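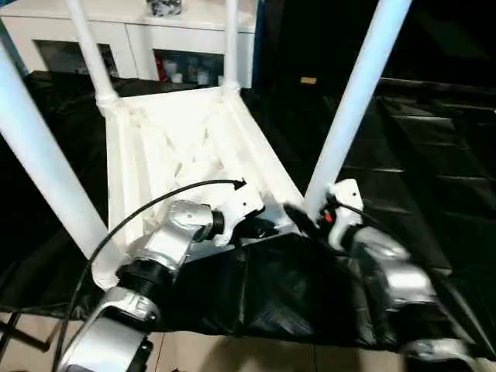

New shelving for the Ditstead store cupboard

The old metal racking in the Ditstead store cupboard has gone to Carrillo for scrap and we are replacing it with 2 white shelf units. They came flat, from the shop in Ollthorpe, and cost £200 the pair including delivery.

Each shelf is an open lattice with a raised rail round the sides, and a pole goes up from every corner to carry the next one. Start with the bottom shelf on the floor and put all four poles in before you tighten anything. If one is leaning, lift it out and try again — they need to go down straight into the corner. The second shelf then goes on from above, and it helps to work round the corners a little at a time.

Small things will drop through the lattice, so beads, chalk and drawing pins must stay in tubs with lids. Please put the heavy paper on the bottom shelf. A full box is 440 sheets of the thick card and I would not want it any higher.

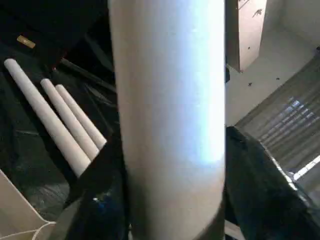 The second unit still has to be built, and Berenice Salinas has asked that the parts stay together in the small room at Bitoncombe until then. Leave the thick tubes by the wall and keep the thin pieces off the carpet, where they are easy to lose. White rods show up well on a dark surface, and three of them laid side by side can be checked at a glance. The instruction sheet is in the top drawer of the desk.

We hope to have everything back in the cupboard by the end of January. Until then the craft boxes are under the stairs — 3 of them, labelled on the lid — and the key is in its usual place.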